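09/07/2024

**1.** glasses thread, because three of you asked after I moaned in the replies. short version: I have been cleaning them wrong for years

**2.** background. clear frames, round lenses, bought in March, loved them for a fortnight. clear frames show EVERYTHING. my old tortoiseshell pair could have had half a dinner on them and you'd never know

**3.** today's problem was curry sauce. lunch, lid came off the tub badly, orange all over. lenses, table, a bit of my chin. carried on eating obviously

**4.** things I used to do, in order of shame:

- hem of jumper
- kitchen roll
- breathing on them and THEN hem of jumper

Ulla Holmgren fitted this pair and she could tell about the jumper just from looking at the old ones. held them up to the lamp and sort of sighed. "tiny scratches, all going the same way"

**5.** so what she told me, and I've stuck to it (mostly)

spray first. don't rub anything dry, esp if there's bits on it. bits + cloth = sandpaper

hold them by the arm so you're not adding thumbprints while you go. nozzle close but not touching, do both lenses, then turn round and do the backs 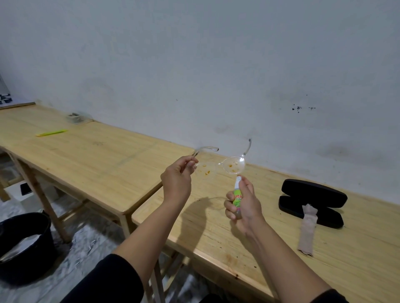 **6.** then the wiping

- let it sit for a few seconds, sauce needs a mintue to loosen
- blot the worst of it, no pressing
- THEN wipe, middle outwards, clean bit of cloth each time
- nose pads and hinges last cos that's where the real horror lives

if it's properly greasy do 2 rounds. first one just moves it about

**7.** Santosh Vishwakarma asking if washing up liquid and lukewarm water does the same job. yes! Ulla said so as well. one drop, rinse, dry with a soft cloth. not hot water tho, can mess up the coating. I use the spray at work as the sink there is always full of mugs

**8.** the cloth. WASH THE CLOTH. mine's beige so it tells on me. had gone more than 2 months without a wash and I was basically buffing old grease back on. goes in with the light stuff now, no fabric softener, it leaves a film

**9.** case: mine's the black hard one, give the inside a wipe too, it collects crumbs from god knows where. glasses go in folded, lenses up. Fadime Öztürkmen keeps hers loose in her bag with her keys and I can't even look at it

**10.** pale wood table is another matter. orange drips all along the front edge. tumeric is forever isn't it. someone said bicarb paste, someone else said leave it by a sunny window. taking votes

**11.** also no I'm not getting contacts Aisyah, stop asking

**12.** right back to work. if anyone's got the table answer my replies are open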